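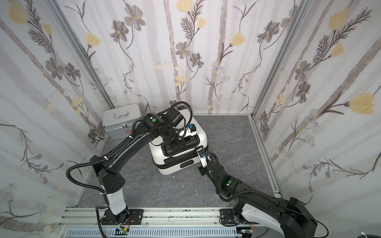
Questions I get about the podcast and the blog

Who are you, anyway?
I'm one person with a microphone and a lot of opinions about what we eat. I write and record from my spare room in Dranbridge, usually before 7 in the morning while the street's still quiet.

Are you vegan?
Yep! I wasn't when I started the blog, and you can still read those old posts (I left them up, embarrassing bits and all).

Why did you do a whole series on ducks?
I'd read so much on chickens and next to nothing on ducks, and then a listener wrote to ask whether they need water to swim in. I figured I'd knock it out in one episode. It took 3, and the post that goes with them runs to 2,616 words, sorry!

Do I have to listen, or can I just read?
Either's fine. Every episode has a written version, and I try to keep those under 1,000 words (see above for how well that goes).

What's the Cletis episode?
Cletis is a goose, and he's the one honking over the intro music. He lives at Brumau, a little sanctuary I visit every November, and people ask after him more than they ask after me.

Can I use your posts in my class?
Please do. Just link back, and tell me how the discussion went if you have a minute. I love hearing the arguments against me, especially the good ones.

Do you take ads?
No. I tried it for two episodes and hated the sound of myself selling mattresses. If you'd like to chip in, the Rathore page has a tip jar, and sharing an episode with a friend helps every bit as much.

Will you debate me?
Probably not live, I'm terrible at it. Leave a comment, though, and I'll answer when I've had some coffee.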